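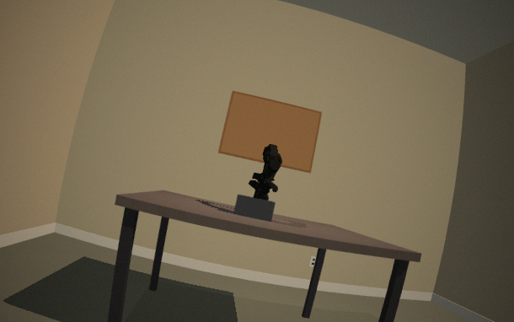 Speaker notes - Can it clear the table yet?
Deltside, Feb 21, 2024

Slide 1. Title up while people sit. Keep the intro short. One arm, one table, one kind of chore: pick up small things and put them where they belong.

Slide 2. The Ritent runs. 774 attempts in simulation, 94 percent finished. Pause on the number, then say what it leaves out. Success was scored on final position only. A part dragged into place counts the same as a part lifted.

Slide 3. Thin and flat objects. Most of the failures sit here. Fingers close above the object or push it along the surface. Cables are worse - the shape changes during the grasp and the planner is working from an old estimate.

Slide 4. Shop floor. Cloutier line, fixed trays, known parts. Ready now, with a person clearing jams. Cycle time is some 20 seconds. Slow, but it can run overnight.

Slide 5. Home. Not ready. A fixed base reaches one table. Clutter, soft items and poor light all lower the score. Skip the Drostetti chart if short on time.

Slide 6. Leave 2 minutes for questions. If asked about price, refer to the handout.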